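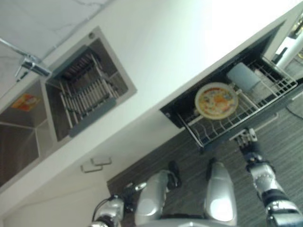
この記事は2分で読めます

台所の水切りかごというものに、私は人生で一度も敬意を払ったことがなかった。それが2025年5月、食器洗いスポンジと水切り用品のメーカー、ハーンロウ（Harnlow）の工場公開日に、往復の電車賃を払って出かけている。妻には「勉強になる」と言い、妻は「何の」と言った。返事はまだしていない。

駅からの送迎バスは満席だった。世の中には水切りかごの工場を見たい人がこんなにいるのかと感心していたら、半分は手前のアウトレットで降りた。残った面々は妙に静かで、降りるときも一列になって降りる。家の食器棚もきれいなのだろうと思う。

受付で入場証を渡される。私の番号は2521番。そんなに来ているのかと係の人に聞くと、「去年からの通し番号です」とのこと。正直な会社である。ついでにスリッパも渡されたが、これが左右とも左だった。言い出せないまま一日過ごした。

最初は線材の曲げ工程。コイルに巻かれた針金が機械に吸い込まれ、がちゃん、がちゃんと音がして、出てくるときには見覚えのある形になっている。説明板によれば、曲げたあとの検査項目は100あるそうだ。うちのかごは皿を立てると必ず一枚だけ手前に倒れてくるのだが、その項目は入っているのだろうか。質問の時間に手を挙げたところ、「お皿の形にもよりますので」という、どこの窓口でも聞けそうな答えをいただいた。

次が塗装と乾燥の部屋で、こちらはガラス越し。吊られたかごがゆっくり回っていくのを、大人が並んで眺める。回転寿司に似ているが、取ってはいけない。隣の親子の、子どものほうは三周目あたりで飽き、父親のほうは最後まで飽きなかった。

昼は食堂で、ギダソラ丼（Gidasora丼）というものを食べた。ギダソラは系列の食品会社の名前だそうで、中身はごく普通の親子丼である。味はいい。ただし食べ終えた器は自分で洗って返す決まりになっていて、洗い場には当然ながら自社製品がずらりと並ぶ。見学者に金を払わせて使用感を試しているわけで、商売のうまさに少し腹が立った。しかも使いやすい。

午後は旧製品の展示室だった。初期の「カメル（Kamel）」は背中にこぶのような箸立てが二つ付いた水切りで、名前の由来は説明されなくてもわかる。後継の「プケック（Pukeck）」のほうは説明を読んでもわからなかった。年表には高さを116ミリに改めたという一行が太字で書いてある。何ミリから改めたのかはどこにもない。社内では大事件だったに違いない。
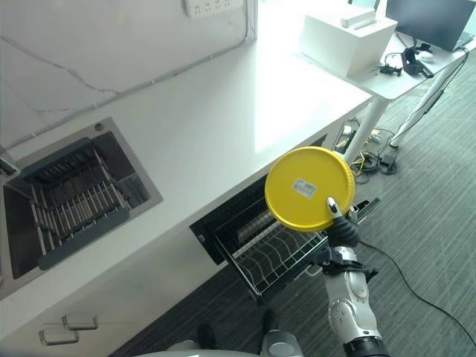 帰りの電車で考えていたのは、洗った皿をどこへ置くかという、考えても一円にもならない問題である。わが家は流しの横にかごを出しっぱなしにする派で、友人の家を見回してもだいたいそうだ。出しっぱなしのかごはそのうち食器棚を兼ねはじめ、乾いた茶碗はそこから食卓へ直行して、またそこへ戻ってくる。白いキャビネットの引き出しの中に黒いワイヤーの皿立てを仕込んでおくやり方なら、見た目はすっきりするし、鮮やかな黄色の丸い蓋のような派手なものも閉めれば目に入らない。問題は、うちの引き出しがすでに保冷剤と輪ゴムと割り箸で埋まっていることだ。あれをどかす先を決めるには、もう一つ別の工場を見学する必要がある。

売店では水切りかごを買わなかった。冷やかしと思われるのも癪なので、スポンジを二つ買った。レジの人が「かごはよろしいですか」と聞いてきたときは、かなり揺れた。

次の公開日は7月で、今度はスポンジの裁断工程が見られるという。申し込みは往復はがきのみ。妻にはまだ話していないが、はがきはもう買ってある。スリッパは持参するつもりだ。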